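Speaker notes – "Hold My Hand: Teaching Robots by Doing the Chore Yourself"
Ebise Belay, Steltham meetup, Monday evening slot

Start with the Stomow story. We wrote 942 lines of code to pick up a sock. Pause. The sock won.

Then the switch: stop writing, start showing. Take the gripper in your own hand, do the job, let the robot study your bad habits later. Ours all involve a bed. 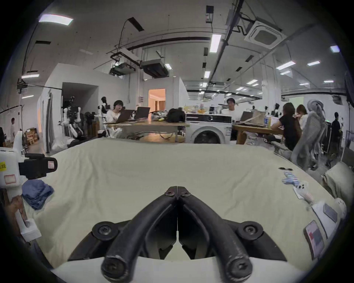
Doesn't the robot just learn to be as clumsy as the person, asked someone at the Gronosside run of this talk. Yes. Answer it now, before the coffee does. Slow demos, same grip each time, and throw out the ones where you sneezed.

Compare with remote control. With a remote rig you feel nothing and squint a lot. With the tool in your fist you feel the cloth push back – but you can also reach in ways no arm will ever copy. Say this twice. People nod the first time and ignore it.

Small things on a sheet are harder than they look. Pens roll. Fabric folds where it likes.

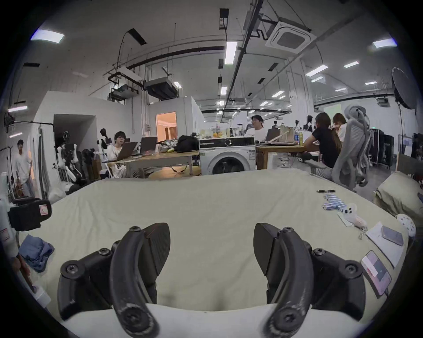
Adugna wanted to know how many demos is enough, and I still have no better reply than "more than you did." We stopped at 24 for the first task and regretted it by lunch.

Close on the 3 rules slide. Leave 2 minutes for questions.

Comments

Marit: Could you post the rules slide?
oldservo: We had the same sock. It won here too.

Related
Remote Arms and Sore Necks
Folding, Badly

Contact | Copyright Ebise Belay | Back to top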